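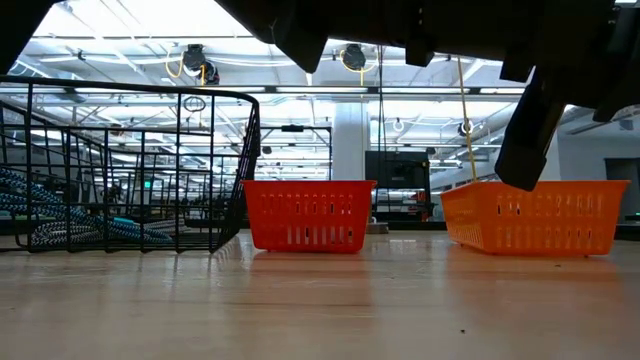 Clodagh Brennan

Projet de semestre : ranger les cordages de l'atelier

Quand on m'a proposé de travailler sur le rangement des cordages, j'ai d'abord cru que ce serait l'affaire d'un après-midi. J'y ai passé le semestre, et j'en redemande ! Une corde, c'est un objet vivant : elle garde le souvenir de la façon dont on l'a enroulée, elle s'emmêle dès qu'on la presse, elle se venge quand on la jette au fond d'un bac.

Le point de départ était un grand coffre, surnommé « le Mindotach » par les promotions précédentes (aucun de nous ne sait d'où vient ce nom). On y trouvait tout, donc on n'y retrouvait rien. Avec Kevin Sheehan, mon binôme, nous avons commencé par chronométrer une recherche : pour sortir une tresse précise et la démêler, il nous a fallu 717 secondes. Kevin avait parié sur trois minutes, il m'a payé le café.

Nous avons ensuite comparé deux types de contenants, posés sur la table en bois clair : la corbeille en fil métallique noir et le panier en plastique ajouré. Les tresses bleues et blanches sont allées dans la corbeille métallique, lovées. Le maillage laisse voir les motifs à travers la paroi, et c'est un vrai plaisir de repérer la bonne corde sans rien soulever. Côté plastique, nous avons retenu deux paniers, l'un rouge orangé, l'autre d'un orange plus vif. Les fentes verticales sur les côtés laissent passer l'air et un peu de lumière, mais on distingue moins bien le contenu — il faut se pencher au-dessus.

Pour l'enroulage, j'ai appris trois méthodes différentes avant de trouver la mienne. La boucle simple autour du coude va vite, mais elle vrille la corde. Le huit dans la main demande plus de patience, et il se déroule à merveille. Nous avons fait 20 essais avec chaque méthode, en notant les nœuds parasites dans un cahier (Kevin dessinait les plus beaux dans la marge). Le huit l'emporte largement, surtout avec les tresses souples.

La répartition que nous proposons est très simple : les tresses dans la corbeille métallique, les cordelettes fines dans le panier rouge orangé, les chutes dans l'orange vif. Nous avons laissé un espace entre les deux paniers en plastique, de quoi poser une main ou une boucle en cours d'enroulage. Ce détail a l'air minuscule, et pourtant il change tout quand on travaille à deux !

Il reste à régler la question des étiquettes. Celles en papier se décollent du fil métallique, et j'aimerais essayer de petites plaquettes nouées directement sur le bord. Kevin préfère un code de couleurs. Nous reprendrons les essais en novembre, avec des cordes plus longues.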